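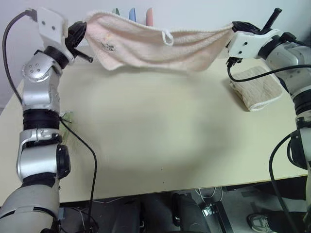 Darkerell > Who We Are > About Us

Darkerell helps laundries, small hotels and care homes decide whether to buy a robot. Quite often we help them decide to buy a better cart.

We opened in Holtovton 11 years ago, when Sigrun Fagerlund left her job running purchasing for a linen service. She had signed for a folding machine that did everything the brochure promised, provided the towels were the ones in the brochure. It spent the rest of its working life as a shelf. Sigrun still has the purchase order and will show it to you whether you ask or not.

Joar Lindholm joined two years later from the other side of the table, where he had been selling such machines. He has apologized. There are 13 of us now: people who have worked in laundries, people who build and wire things, and one accountant who reads service contracts for pleasure and has been spoken to about it.

What we do

Most clients come to us with a quote already in hand and a budget meeting in two weeks. We go through the quote line by line and add the lines that are missing. The arms are usually on there. The table they bolt to, the grippers, the spare grippers, the cables, the electrician, the training, the floor space and the person who stands next to the thing for the first three months are usually on there less.

Then we try your work on our benches. Send us a bag of your own linens, the tired ones included, and we'll put two arms on them and write down what happens. Terry cloth, waffle weave, fitted sheets if you must. You get a plain report with the cycle times, the drops and the number of times one of us had to reach in. Vendors' videos tend to leave out the reaching in.

Last, we build a budget with you over the life of the equipment, including what it costs to stop using it. We call this the Willum sheet, after the street our first office was on, and it fits on one page because Sigrun won't read a second one.

How we get paid

By you, at a fixed fee agreed before we start. We take no commission from manufacturers and we don't resell equipment. Manufacturers do send us calendars – we keep the calendars.

Of the last 34 projects we finished, 14 ended with a purchase. The others ended with a smaller purchase put off until next year, a rearranged folding room or a firm no. All of them paid the same fee, and a fair number have come back with a new question, generally in January, when the budget opens and somebody's boss has been to a trade show.

Where to find us

Our test room and offices are in the old Ruotsalainen building in Holtovton, second door past the loading dock. The sign out front still says Ruotsalainen. Replacing it has been in our own capital budget for four years and keeps losing to grippers.

Visitors are welcome on the benches by appointment. Mornings are best, as Joar gives the tour in the afternoon and it runs long. Bring flat shoes, last year's maintenance bills and a towel you don't mind seeing dropped.

23 shares | 6 comments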